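第四章 邮资账户与邮费月报的设置

Zotex 邮务管理软件用户手册(Ukmont 版)
2019年12月修订

本章适用于已完成第三章安装步骤、并已取得管理员账号的用户。设置完成后,各部门的寄件费用会自动归入对应账户,月底可直接生成报表,交财务核对。

如果贵单位只有一个寄件部门,可跳过4.3节。 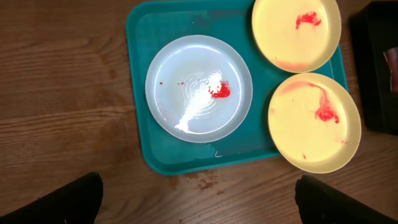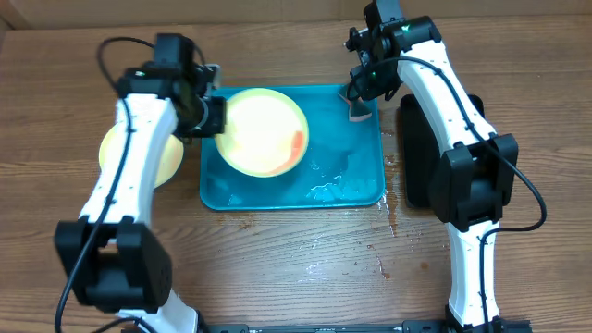

4.1 设置前的准备

开始之前,请备齐以下资料:

- 与邮政或快递承运方签订的协议编号;
- 邮资预付账户的账号和查询密码;
- 各寄件部门的名称、成本代码和负责人邮箱;
- 上一年度的邮费总额,按部门分列(没有也可以继续,但4.5节的对比功能将无法使用)。

管理员电脑须与邮资秤连接在同一网络。若使用 Feseo 型邮资秤,请先确认秤的固件已更新,更新方法见该秤随附的说明书。

注意:设置过程中请勿在其他电脑上登录同一管理员账号。后登录的一方会使先登录的一方退出,未保存的内容将丢失。

4.2 建立邮资主账户

1. 打开 Zotex,在主界面选择“账户”,再选择“新建主账户”。

2. 在“账户名称”一栏填写单位全称。名称会印在每份报表的页眉上,保存后只有管理员可以修改。

3. 在“协议编号”一栏输入承运方提供的编号。编号为16位,中间不留空格。输入完毕后,栏位右侧出现绿色标记,表示格式正确。格式正确不等于编号有效,编号是否有效要在第6步连接时才能确认。

4. 选择结算方式:
预付:先充值,寄件时逐笔扣款。
月结:当月寄件,次月收到账单后付款。
采用月结方式的,还须填写信用额度。

5. 设置余额提醒。预付账户的余额低于所设数额时,系统会向管理员发送邮件。默认值为726元,可按单位的日常用量调整。

6. 点击“连接”。连接成功后,界面上方显示当前余额和最近一笔交易的时间。如显示“协议未找到”,请核对编号;如显示“服务暂停”,请稍后再试,不要重复点击。

7. 点击“保存”。

警告:主账户保存后不能删除,只能停用。停用后的账户仍会保留全部历史记录,并继续出现在年度报表中。

4.3 添加部门子账户

子账户用来区分费用归属,本身不存放资金,所有扣款都从主账户支出。

1. 在“账户”页面选中主账户,点击“添加子账户”。

2. 填写部门名称和成本代码。成本代码不得重复。系统提示重复时,请先查看已停用的子账户,旧代码往往还在那里占用。

3. 指定负责人。负责人可以查看本部门的寄件记录,但看不到其他部门的数据。

4. 设定每月限额。限额为可选项,留空表示不限。达到限额后,系统按照您的选择执行下列操作之一:
仅提醒:照常寄件,同时通知负责人。
需审批:邮件暂存在待寄列表,经负责人批准后才打印邮资。
停止:当月不再受理该部门的寄件。

5. 重复以上步骤,直至所有部门添加完毕。

部门较多时,可使用批量导入。在“账户”页面点击“下载模板”,按模板填好表格后上传。每次导入最多16行,超出部分请分批上传。模板的列顺序不可更改,第一行标题也不要删除。

说明:合署办公的两个部门如果共用一个收发室,仍应分别建立子账户。事后拆分费用须逐笔手工改动,而且改动会全部记入操作日志。

4.4 设置资费表

邮政资费调整时,系统会在生效日前下载新表。新表不会自动启用,须由管理员确认。

1. 进入“资费”页面。待确认的资费表以黄色字体列在最上方。

2. 点击表名,逐项查看平信、挂号信、印刷品和包裹的新旧价格。变动的项目旁有箭头。

3. 确认无误后点击“启用”,并选择生效日期。生效日期不得早于承运方公布的日期。

4. 如果单位享有协议折扣,请在“折扣”一栏重新填写。启用新表后,原有折扣不会沿用。

注意:在生效日之前已打印邮资、但尚未交寄的邮件,可能需要补足差额。承运方收取的补款不经过本软件,须在4.5节的“调整项”中手工登记。

包裹按实际重量和体积重量中较大的一项计费。软件需要知道外包装的长、宽、高才能算出体积重量,常用箱型可以事先存入“包装库”,寄件时直接选用。单位自制的箱子请量外侧尺寸。

国际邮件使用单独的资费表,操作步骤相同。首次启用时,系统会要求确认海关申报单的语言和币种。

4.5 生成邮费月报

1. 在主界面选择“报表”,再选择“月报”。

2. 选择月份。当月数据在次月第2个工作日之后才完整,提前生成的报表会带有“未结”字样。

3. 选择格式。“汇总”只列各部门合计,“明细”列出每一笔寄件。交财务存档的,请选“明细”。

4. 核对“调整项”。补款、退款和作废的邮资都在此列出。需要手工登记时,点击“新增”,填写金额、日期和事由,并上传凭证。

5. 点击“生成”。报表保存在“已完成”文件夹中,同时发送给主账户管理员。

如需与上一年度对比,请勾选“同期对比”。若导入过上年数据,报表会增加两列,分别为同期金额和增减比例。比例按金额计算,不反映寄件数量。某部门邮费上升而件数下降,通常与资费调整或包裹占比有关,可在“明细”中按邮件类别筛选后查看。

报表一旦标为“已结”,就不能再修改。发现错误时,应在下一个月的调整项中更正,并在事由中注明原报表编号。

4.6 常见提示及处理

“余额不足”
主账户的可用余额小于本次邮资。充值后点击“刷新余额”。充值到账可能有延迟,请以承运方系统显示的时间为准。

“秤未响应”
检查网线和电源,再在“设备”页面点击“重新检测”。重新检测期间不要在秤上放置物品,否则零点会出现偏差。

“子账户已锁定”
该部门已达到每月限额,且限额方式设为“停止”。管理员可在子账户页面临时提高限额,次月恢复原值。

“报表金额与账单不符”
先确认两者的起止日期一致。部分承运方以收寄日期入账,本软件以打印日期入账,月末最后一天的邮件会因此落在不同月份。日期一致而金额仍不符的,请导出明细,与账单逐笔核对。

“资费表已过期”
有新的资费表未确认,请按4.4节操作。在确认之前,系统仍按旧表计费,所打印的邮资可能不足。

使用 Gbeho 接口将邮费数据转入财务系统的单位,请在完成本章设置后继续阅读第五章。接口的字段对照表由 Paula Bratu 编写,列于附录二。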